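Hirner Technical College
Automation Practice II, Student Project Notebook
Project Clurkuritz: Two-Arm Brick Placement
Entry for May, afternoon session, begun 1:40 p.m.

Purpose of session. The team is to continue the placement exercise set by the department for the Fileck intercollegiate event. The exercise requires that bricks of several sizes be picked up from the table and set on a studded baseplate. Points are awarded for correct position and for full seating of the brick. Time is recorded but carries less weight.

Status at start. The pick routine from the April entry remains in use. Approach height above the brick has been kept at 20 mm. The placement routine has been rewritten so that the final descent is made in short steps with a force check after each one.

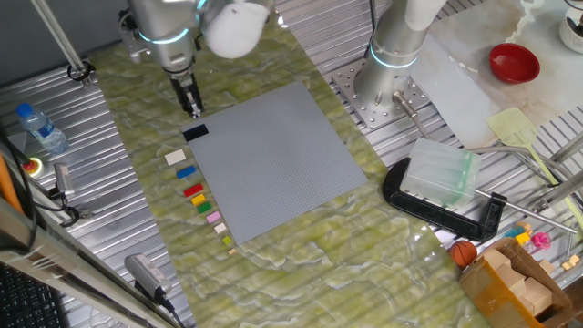
The force limit is held in the shared settings file and must not be changed on the controller itself. Two earlier runs could not be compared for this reason, and the results have been struck from the log. Members who wish to test another value are asked to enter it in the file with their initials and the time.

Pick order. The team discussed whether the larger bricks should be taken first. The written plan says largest to smallest, and it was agreed to keep to it until the practice round at Charvát. Small pieces give the gripper less to hold and are more easily turned during closing. A second order, by distance from the arm, will be tried later if time is short.

Baseplate position. The plate is not fixed to the mat. Its corners are therefore to be taught again whenever it has been moved or bumped, and the new values written below the old ones. Old values are not to be erased.

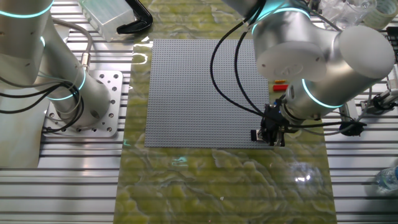
Shared space. Only one arm may be over the plate at a time. The program handles this with a simple lock: an arm requests the plate, waits for the reply, and gives it up once it has returned to its own side. The lock was reviewed line by line at 2:30 p.m. One fault was found. If a pick is abandoned, the request is not cancelled, and the other arm will wait without end. A timeout has been added to the task list, together with a message on the operator screen.

Speed remains at the training setting for all members. Requests to raise it go to the instructor in writing.

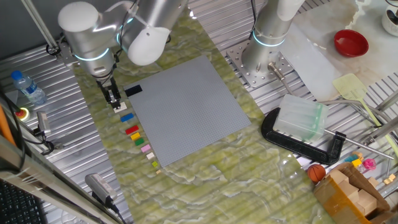 Why does the program stop above the brick before closing the gripper?
The pause allows the arm to settle, so that the fingers come down square to the sides of the brick. It is set at 300 ms and applies to every size.

Logging. The log file now closes itself at 2,000 lines and opens a new one. The file from the previous session ended at line 373 with no error message, and the cause is still unknown. Until it is found, the member at the keyboard shall save a copy by hand after each run.

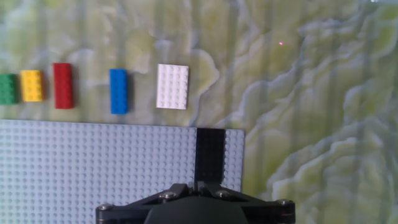
Wrist camera. The color thresholds were last set under morning light and need to be checked again in the afternoon. White and the lighter shades are the main concern, as the mat is itself pale. It is proposed that the program look for the outline first and use color only to confirm. A short written comparison of both methods is due before the next entry.

Open items
Timeout for the plate lock
Cause of the log stopping early
Color thresholds, afternoon values
Printed copy of the Fileck scoring sheet for the binder

Session closed 4:15 p.m. Settings file saved to the project folder and notebook returned to the cabinet.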